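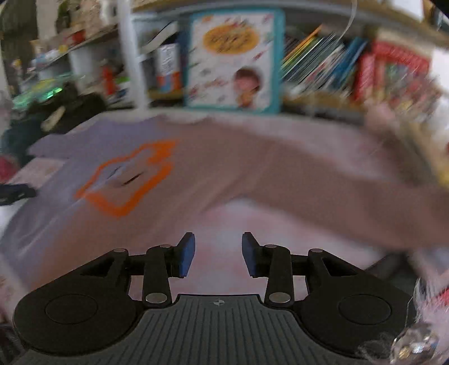 Datasets / Textiles / Akevness T-shirt Measurements

Akevness T-shirt Measurements

Flat measurements of second-hand adult T-shirts, recorded against the size printed on the label. The table has 1,756 rows, one per garment. It was compiled to test how far a labelled size predicts chest width and body length once a shirt has been worn and laundered by a previous owner.

Contents

shirts.csv: the main table
labels.csv: lookup for label sizes, with regional variants merged
notes.txt: free-text remarks, keyed by shirt_id
CHANGES: version history

Columns in shirts.csv

shirt_id: integer, not reused after a deletion
label_size: as printed, before merging
size_norm: merged size from labels.csv
chest_mm: armpit to armpit, front side up
length_mm: high point of shoulder to hem
sleeve_mm: shoulder seam to cuff, blank for raglan cuts
fibre: cotton, blend, synthetic or unknown
colour: plain-language name, one value only
print: y or n, any graphic on the front or back
site: Mandent or Laaksonen
measurer: VK or KS

Collection

All garments came from sorted donations at the Mandent and Laaksonen depots. Shirts with visible alterations, missing hems or stretched necklines were set aside before measurement. Each shirt was laid flat and smoothed by hand from the centre outward, without pulling at the side seams. Measurements were taken with a fibreglass tape and rounded to the nearest millimetre. Tapes were checked against a steel rule at the start of each session.

Valter Kvam measured at Mandent and Kerstin Sundqvist at Laaksonen. Site and measurer are therefore fully confounded, and any difference between depots should be read with that in mind. A repeat set was planned but is not part of this release.

Known problems

The fibre column depends on a legible care label. Where the label was cut out or faded, the value is unknown, even if the cloth was plainly cotton.

Colour names were not standardised at entry. Grey, charcoal and marle overlap, and lavender sometimes appears under purple. Do not use this column for anything finer than light versus dark.

In 17 rows the label size and the normalised size disagree by more than one step. These were checked against the paper sheets and left as they are. Children's sizes sold as adult small account for most of them.

Version 2 changed length_mm from centre back to high point of shoulder. Version 1 lengths cannot be converted and should not be pooled with the current file.

Loading

Files are UTF-8, comma-separated, with a header row. Blank means not measured. Read shirt_id as an integer and label_size as text, or some spreadsheet programs will turn numeric sizes into dates.

Licence and citation

Free to use and adapt with attribution. Cite as: Kvam and Sundqvist, Akevness T-shirt Measurements, version 2. Corrections go to the Billov tracker under the label "measurements", quoting the shirt_id.

2 comments

Contact | Copyright Akevness | Back to top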